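Flusell Insulinpen-Kühltasche M

Artikelnummer: FL-215
Hersteller: Winunmont Medizinbedarf
Verfügbarkeit: auf Lager, Versand am nächsten Werktag

Übersicht
Beschreibung
Technische Daten
Pflege
Fragen zum Produkt

Die Flusell M ist eine Kühltasche für Insulinpens, Patronen und Durchstechflaschen. Sie arbeitet mit Verdunstungskälte und braucht weder Strom noch Kühlakkus. Das Innenkissen wird in kaltes Leitungswasser gelegt, bis sich das Granulat vollgesogen hat, anschließend abgetrocknet und in die Außenhülle geschoben. Danach ist die Tasche einsatzbereit.

Gedacht ist sie für Insulin, das bereits in Gebrauch ist und nach Packungsbeilage bei Raumtemperatur aufbewahrt werden darf. Für Vorräte, die im Kühlschrank lagern müssen, ist die Flusell M nicht geeignet. Dafür führen wir die Kühlbox Mellor mit Temperaturanzeige.

Beschreibung

Die Außenhülle besteht aus Polyestergewebe mit Klettverschluss. Auf der Rückseite sitzt eine Gürtelschlaufe, innen ein flaches Fach für Pennadeln oder den Diabetikerausweis. Größe M fasst 3 Pens oder 6 Durchstechflaschen zu 10 ml. Wer ein Blutzuckermessgerät mitführen möchte, nimmt besser die Größe L oder das Etui Grornell, das sich mit der Schlaufe an der Flusell befestigen lässt.

Die Verdunstung funktioniert nur, wenn Luft an die Hülle kommt. In einer geschlossenen Plastiktüte oder tief im Koffer lässt die Wirkung stark nach. Bei hoher Luftfeuchtigkeit fällt die Kühlung ebenfalls schwächer aus – auf Reisen in tropische Länder sollte die Temperatur zusätzlich kontrolliert werden. Bitte legen Sie die Tasche nicht ins Gefrierfach. Insulin, das einmal gefroren war, darf nicht mehr verwendet werden.

Technische Daten

Außenmaße: 215 x 103 mm
Gewicht trocken: 103 g
Fassungsvermögen: 3 Pens oder 6 Durchstechflaschen
Material außen: Polyester
Füllung: wasserspeicherndes Granulat
Farben: Dunkelblau, Grau
Lieferumfang: Außenhülle, Innenkissen, Gebrauchsanleitung

Pflege

Außenhülle von Hand bei lauwarmem Wasser waschen, keinen Weichspüler verwenden. Das Innenkissen nur mit klarem Wasser abspülen und vor der Lagerung vollständig trocknen lassen. Das kann mehrere Tage dauern.

Fragen zum Produkt

Darf die Tasche ins Handgepäck?
Ja. Eine ärztliche Bescheinigung über das Insulin erleichtert die Kontrolle.

Gibt es das Innenkissen einzeln?
Ja, unter Zubehör. Die Kissen der Größen M und L sind nicht austauschbar.

Übernimmt die Krankenkasse die Kosten?
In der Regel nicht. Eine Rechnung liegt jeder Sendung bei.

Ansprechpartner für Apotheken und Praxen: Todor Dervishi
Reklamationen und Ersatzteile: Agnes Leckie

Stand der Produktangaben: 28. Dezember 2023

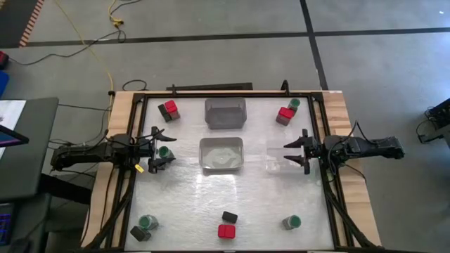
Arbeitstisch mit zwei Roboterarmen, dazwischen ein kleiner Behälter mit grünem Deckel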